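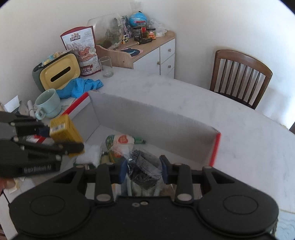
Bagged part in the gripper, open white box behind

Fellard Obituaries

README, last updated 19 September 2024

Contents

708 death notices and obituaries from the Fellard weekly paper, typed out from the bound volumes at the Cronin reading room. Each notice is one plain text file. A single table, notices.csv, lists them all.

Columns in notices.csv

id: number matching the text file name
printed: date of the issue
page: page in the issue, blank if the page number is missing
age: age at death as printed, never worked out from other dates
place: town or township as spelled in the notice
service: church, funeral home or graveside, if given
kin: yes or no, whether survivors are listed
notes: anything the typist wanted to flag

How the text was typed

Spelling and punctuation follow the paper, including plain mistakes. Line breaks do not. Words that could not be read are marked [illegible]. Headings such as "Card of Thanks" were left out, and so were paid memorial verses — those are in a separate folder, verses, with no table yet.

Notices reprinted in a later issue with corrections appear twice. The later one has "corrected" in the notes column. If you only want one record per death, keep that one.

Known gaps

The May issues of one volume are water damaged, and 15 notices from them are partial. In 8 records the age in the heading disagrees with the age in the text; the heading was used.
Married women are often listed only under a husband's name. We did not fill in first names from other sources.
Ages over 90 were checked a second time against the page.

Privacy

Street addresses of survivors have been removed from the text files. Families can ask for a notice to be taken down through the Plornemari county history desk.

Files

The table was exported from Juvix as UTF-8 with commas. Some spreadsheet programs turn the printed column into their own date format when opened, so import it as text.

Use

Free for family history and classroom work. Please credit the Cronin reading room.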